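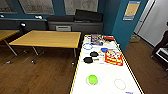 The long table, with the green bowl nearest and the pans further up

How to teach a robot a tabletop task by remote control

I've been meaning to write this up since August, when Christos Bakalis sat me down in front of the controls for the first time and I spent a whole morning bumping into crockery. I've done a lot of these sessions since (681 recordings on the Ullholm job alone!) and most of what I know came from getting it wrong, so have this for nothing.

What you need is an arm you can drive from a hand controller, a camera at the gripper, another one higher up, and something that records the lot together. I use the Clorano controller with the Manau recorder because that's what we have. Other kit will do fine, only the button names will be different.

Picking the task

Start with one move. Bowl from left to right, lid onto a spot, that sort of thing. I know it sounds dull, but if you begin with "tidy the whole table" you'll end up with a pile of recordings where you did it differently every time, and the robot will learn your dithering.

Write the task down as one plain sentence before you touch anything. Mine live on a card stuck to the controller. If you can't get it into one sentence, it's two tasks, so split it and record them separately.

Setting out

Rings on the tabletop are a great help, we've got a pink one and a blue one. You can use them as places to put things down, and then "in the ring" means the same to everyone. Leave the other bits and pieces on the table too. I used to clear everything away and then wonder why the arm went to pieces as soon as a box turned up next to the pan.

Move the objects a little between goes. Turn a pan so its handle points another way, slide the bowl over by a hand's width. Small changes are plenty at first.

Driving the arm

Right, the fun bit. Set the speed to 80 on the Clorano dial and leave it there. I know it goes up to 100, and I know you'll want to, but I can't steer well at that speed and I've had the practice.

Come in from above, stop for a moment, then close. That little stop matters more than anything else on this page! It gives you a clean point in the recording where the gripper is lined up and nothing is moving, and when you play it back later you can see straight away if you were off.

Look at the gripper camera for the last part of the approach. The high camera is lovely for getting across the table but hopeless for judging a rim, and round things are the worst, they always look closer than they are.
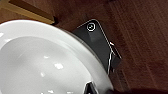 Gripper camera view: white bowl, with a phone partly under the rim

When one thing overlaps another, decide beforehand which you're moving and say so in your sentence. "Lift the bowl" and "take the phone" need quite different approaches. For the bowl I'd go for a bit of rim well clear of the phone, and lift straight up before going sideways.

Shiny bowls throw back the ceiling lights, by the way. I try to keep the lighting the same for a first batch and mix it up in the second.

Keeping or binning

Watch every recording back the same day. Bin it if you knocked something you didn't mean to, or if you sat there for ages thinking. A wobble that you put right is worth keeping, though Christos and I still argue over how big a wobble.

Name the files as you go. I left mine until the end on the Vasilakis job and lost an entire afternoon to it.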